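Teaching by Demonstration: Your Questions

Biruda is our open project for showing a simulated robot arm how to do kitchen jobs. You steer, it learns from your moves, and anyone can join in!

What do I get to do first?
The mug and plate task, which is our favorite. You guide the gripper to the mug's rim using a hand controller or your keyboard.

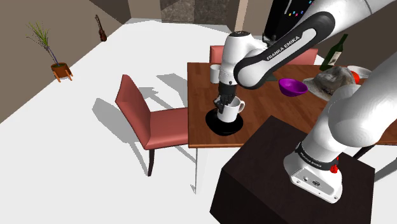
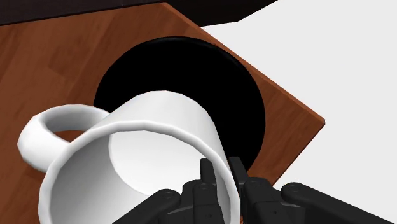
Do I need a real robot?
Nope! Everything runs in the simulator, so a laptop and an internet connection are enough. You can practice as long as you like before you hit record.

How many demonstrations should I record?
We ask for 10 per task. The mug set has 435 so far and we'd love to reach 600 by June (it's going to be close).

What if I bump something or miss the rim?
Keep going if you can recover. A wobbly approach followed by a good grip is really useful to us, so please don't delete those. If the mug rolls off the table, press Reset and start over.

Can I use both camera views?
Yes, and you should! The wide view is great for moving the arm across the table. Switch to the gripper view for the last little bit, when you're lining up the fingers.

My arm moves too fast. Help?
Open Settings and set Speed to 3. Most new people like it there.

Last updated 27th December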